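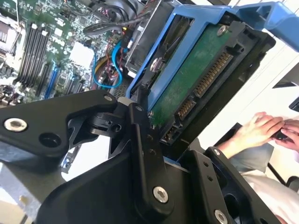 # Fasham drive-handling set

Wrist-camera recordings and arm logs for learning to handle hard drives inside desktop computers. Maintained by Callum Niven as part of the Zultholm project. Last revised 20 May 2020.

## Contents

The release holds 1,022 episodes, of which 114 are set aside for testing. Each episode is one attempt, driven by an operator from start to stop. Failed attempts are kept and labelled as such.

| Item | Value |
|---|---|
| Episodes, total | 1,022 |
| Held out | 114 |
| Operators | 17 |
| Step limit per episode | 1,000 |

The held-out episodes were chosen by operator, so no operator appears in both parts. An earlier split, made in February, mixed them and should not be used for comparison.

## Layout

Every episode is a folder with these files:

- `wrist.mp4` – colour video from the wrist camera
- `arm.csv` – joint positions, gripper opening and commands, one row per step
- `task.txt` – the instruction given to the operator
- `outcome.txt` – `done`, `partial` or `failed`

Video and `arm.csv` share a clock. Where a video frame is missing, the row is kept and the `frame` column is left blank. Do not fill it from the row before; the Yeom loader handles blanks and will report how many it found.

## Workspace

The computer is opened before recording starts and its position is changed between episodes. No markers are fixed to the case. Lighting is that of the room and is not logged.
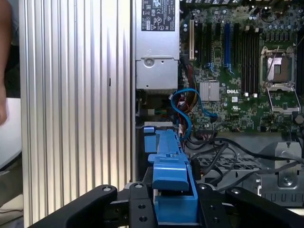 *Wrist view with the blue plastic part between the case wall and the motherboard cables.*

People may come into view. Do not treat hands or arms as part of the task, and mask them if you train a model that predicts future images.

## Labels

Labels mark the start and end of four phases: approach, grasp, move and release. They were made by one person and checked by a second. Approach ends at first contact, taken from the gripper log where the video leaves doubt. Grasp ends when the opening stops changing.

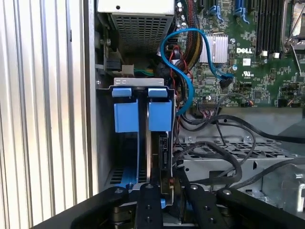
Contact is the hardest phase to label from video alone. The fingers hide the point where they touch, and the parts worth touching are small and close together. With two blue carrier blocks separated by only a narrow gap, as in this view, an error of a few pixels is enough to name the wrong one. The `target` field therefore gives `left` or `right` as seen from the wrist camera, and is `unsure` where the two labellers did not agree. Cables are not labelled.

## Known limits

- Shiny metal panels upset the automatic exposure. Expect jumps in brightness when the wrist turns.
- There is no force reading. The gripper current is logged but was never calibrated.
- Episodes that reach the step limit are cut there and marked `partial`, even if the drive was already held.
- The Alen baseline was trained on video only – its scores say nothing about the use of `arm.csv`.

## Changes

- Removed duplicate episodes left over from the first upload.
- Renamed `success` to `done` in all outcome files.
- Added the `target` field.

Report label errors to Callum Niven with the episode folder name and the step number.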